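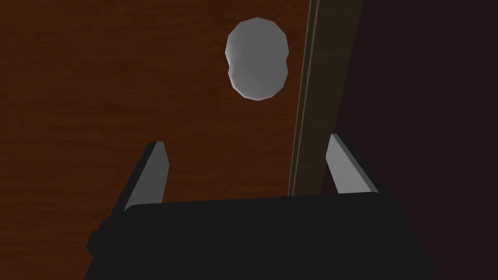 Sketa is a log of marks on cafe and library tables. Rings, scratches, burns, sticky patches, all of it, one row per mark. Text and numbers only, 3979 rows. Started as a spreadsheet for the Claminico cafes and grew. Most rows are for wood, same general material as the surface in the picture, and wood is what the codes were made for. Other surfaces got bolted on later and it shows.

12 May 2020
Rodica Barbu

What's in the folder

marks.csv is the main one, one row per mark
tables.csv has one row per table, join on table_id
So 2 files plus this readme. There was a third with cleaning notes, folded into marks.csv in April, ignore any old link to it.

Columns in marks.csv

mark_id: number, never reused. Gaps are deleted duplicates.
table_id: matches tables.csv
seen_on: day the mark was first written down, NOT the day it was made
kind: ring, scratch, burn, dent, stain, sticky, other
size_mm: longest side. Rings are measured across the outside.
treated: yes / no / blank. Blank means we don't know, please don't read it as no.
product: whatever was used on it, free text
note: free text, spelling left alone

Columns in tables.csv

table_id, site, surface, finish, seats, near_window

surface is wood, stone, metal or other. finish is oil, varnish, paint, none, unknown. There are a lot of unknowns in finish. Staff mostly went by feel and two people at the same table would give different answers, so where they disagreed I put unknown.

How it was collected

Paper sheets at closing time, typed up later by me. Dinu did the repairs and sent back the job slips, which is where treated and product come from. Slips came late and in bunches. Some have the wrong table on them, I fixed the ones I could catch by kind and size and left the rest.

Size was done with a short plastic ruler. Anything over 60 mm got guessed or measured in two goes, so treat the long scratches with care.

Known problems

- 437 rows have no size. Mostly sticky patches, which got wiped before anyone measured.
- "ring" and "stain" overlap. A half ring could be ether one. If it matters to you merge them.
- product is a mess. Lekotik, lekotik oil, LK oil and "the oil" are all the same tin. Didn't clean it up becuase a few notes refer back to the exact wording.
- Library sites only logged on weekdays, cafes every day. Don't compare totals between them.
- Table swaps. When a table moved to another site it kept its id but the site column shows only the last place.
- A burn is sometimes just a heat mark (the white cloudy kind). No separate code for that, sorry. Search note for "white" or "cloudy".

OK for

Looking at which marks turn up on which finish. Practice with messy joins. Planning a cleaning round, if your tables are anything like ours.

Not OK for

Saying one product works better than another. The worst marks got the strongest stuff, so the numbers will fool you. Also not for judging staff, names were never typed in and I'm not adding them.

Changes

April: notes file merged, kind "water" dropped and moved into ring or stain
May: surface column added to tables.csv, this readme rewritten

To do

near_window needs redoing for the library sites, half of it is from memory. Split burn in two. Send corrections with the mark_id please, not the row number, rows shift every time I sort.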